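Derier Gel Air Freshener, Lavender – Review

Reviewed by Tumaini Shirima

The Derier is a passive gel freshener sold for small rooms. There is no fan, battery or wick. Scent leaves through vents in the lid, and output depends on room temperature and air movement. I bought a pack of 2 from Trolleo and ran one unit in a bathroom and the other in a home office.

Setup consists of lifting the lid, peeling off the foil seal and pressing the lid back on. The fit is firm. The vents cannot be closed, so the strength is fixed once the seal is gone.
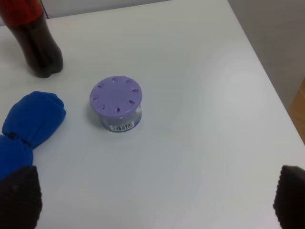
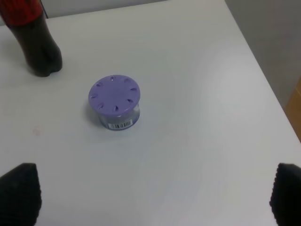
Derier with the purple lid, eight vents around the rim; the cola bottle gives an idea of size.

In the bathroom the scent was clear at the door for the first 4 days, then dropped to a steady low level. The gel shrank evenly and lasted about 15 days with the window open most mornings. The office unit held up longer but was hard to detect past arm's length. Both dried down to a thin rubbery disc that came out in one piece.

The clear body is useful – the remaining gel can be checked without opening anything. The barcode label sits on the side and left glue behind when peeled. The scent itself is plain lavender with a slight soapy edge, less sweet than the Ogola I used in March.

Suitable for a bathroom or closet. For anything larger, the Poder plug-in is the stronger option.

Rating: 4 out of 5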